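The Prullero is a workbench. It has four legs, a top, a drawer that locks and a shelf underneath for the things you mean to mend. We have sold it in the same shade of grey-green since the first batch, which was meant to be plain grey.

## What you get

- Beech top, oiled, 200 cm long
- Steel underframe in two halves
- One lockable drawer with two keys (put one somewhere other than in the drawer)
- Lower shelf
- Four levelling feet
- A bag of bolts, with spares
- Instructions by Ankit Joshi, who also drew the pictures and would like it known that he was rushed

Price is £253 including VAT. Delivery is extra and depends on how many stairs you are hiding from us.

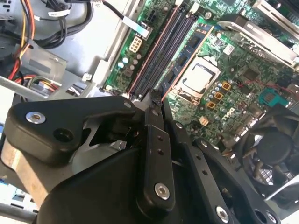
The top is the part you will live with, so we spent most of the money there. It's thick enough to plane down once or twice in its life and pale enough that a dropped screw shows up before it reaches the floor. Most of our customers build furniture or repair bicycles, but a fair few do the fiddly sort of work, where you have a desktop computer open with its green motherboard on show and everything you need to reach is at the bottom of a metal box. For that kind of job we would choose the tall legs. The standard height is right for sawing and wrong for peering, and your back will bring this up at the weekend.

## Putting it together

Two people, one evening. One person can do it, and Rodrigo Barreto in our workshop has done it alone for a bet, but he knew which way round the left frame goes. It goes with the welded tab facing the wall. Page three says this. Page two shows it the other way, and we are getting page two reprinted.

Stand both halves up, bolt the rear rail loosely, bolt the front rail loosely, then drop the top on and tighten everything. People who tighten as they go end up with a bench that rocks and a strong opinion about us. The complete thing weighs 55 kg, so build it in the room where it's going to stay.

The levelling feet turn by hand until the bench is loaded, after which they need the flat spanner in the bolt bag. Garages slope towards the door. Allow for that before you put the vice on.
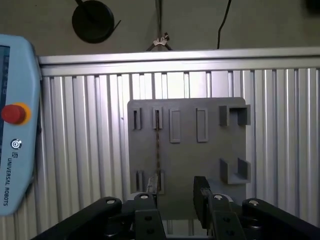

The back rail is drilled along its length for our Zeltstead upright panel, sold separately, and for most other people's uprights if you own a drill and aren't fussy. We left the holes open instead of plugging them. Plugs fall out, roll under the shelf and get posted back to us with a note.

The drawer runs on plain wooden runners. We tried ball-bearing slides in June and they were lovely until they met sawdust. Rub a candle along the wood once a year, or when it starts to squeal, whichever you can bear.

## Load

Tested to 212 kg, spread evenly over the top. The shelf is a shelf. It will hold toolboxes and paint tins and it will not hold an engine, as one gentleman has established for the rest of us. The drawer is for drawer things.

If you plan to hammer on the bench, do it over a leg. This is true of every bench ever made and we have stopped expecting anyone to listen.

## Looking after it

Oil the top when it looks thirsty. Raw or boiled linseed both work, raw if you have patience. Lay the rags out flat to dry outdoors and never ball them up in a bin, as they can catch fire by themselves. Coffee rings sand out. Two-part glue doesn't, so learn to love it or buy our cover board.
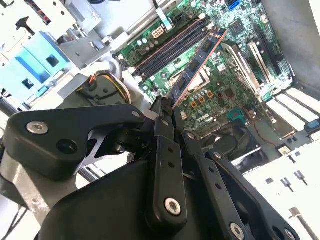 *Memory module above a green Dell motherboard.*

## Extras

| Item | Notes |
|---|---|
| Tall legs | Set of four, swap for the standard ones when ordering |
| Zeltstead panel | Bolts to the back rail |
| Cover board | Hardboard, sits inside a thin lip |
| Garg vice | Cast iron, front or end fitting, heavy |
| Second drawer | Same key as the first, for better or worse |

Returns are accepted within the month if the bench hasn't been oiled, sawn or glued to anything. Please keep the carton. Spares are kept by Maëlle Charbonneau at Gruvness, who can find you a bolt from any year if you tell her the number stamped inside the left leg.

Page revised September 18, 2010. The old page said the top was oak. It was never oak.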